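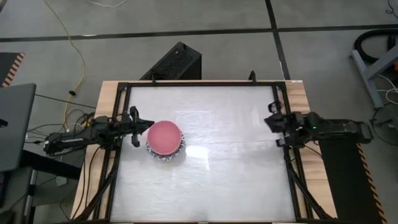
Prurkura rail pass - worth it?

marshtrail
Looking at the Prurkura pass for two of us in August. The site says it covers the coast line, the lake ferry at Lanz and "selected attractions." Total comes to 2,189 for both. Has anyone added up what the separate tickets cost? "Selected attractions" always makes me nervous.

bo_kettle
I did it last summer. The ferry is included, but only the slow one. The fast boat is extra and they don't mention it until you're at the dock. Attractions were a mill, a garden and a discount at a gift shop.

Dililthorpe_Dan
A bit harsh. The garden is lovely and we rode the coast line end to end. If you move every day the pass pays off.

bo_kettle
Who moves every day on vacation? We stayed put in Arnel for half the trip and the pass sat in my bag.

marshtrail
Same here probably. We'd want a few nights in Arnel and a hike or two. The brochure lists 19 "signature trails" but I can't find a map showing where any of them start.

quillfoot
There are trails. Whether they're signature anything, I doubt it. Two of the ones I tried were the same path walked in opposite directions. The ridge above Lanz is good though, 700 meters of climbing and benches near the top. Costs nothing, pass or no pass.

Dililthorpe_Dan
Opposite directions is a different view, to be fair.

quillfoot
Sure, and my driveway is two driveways.

tansyroad
Check the bus before you decide. The pass doesn't cover the Arnel bus, and the train station is a long uphill walk from town with luggage. We paid for a taxi both ways.

Dililthorpe_Dan
It covered the bus when I went.

tansyroad
What year? The driver wouldn't take ours.

Dililthorpe_Dan
Couple of years back. Maybe they dropped it.

marshtrail
OK, leaning toward single tickets and the slow ferry. I'll email them about the bus anyway and post what they say, if they answer.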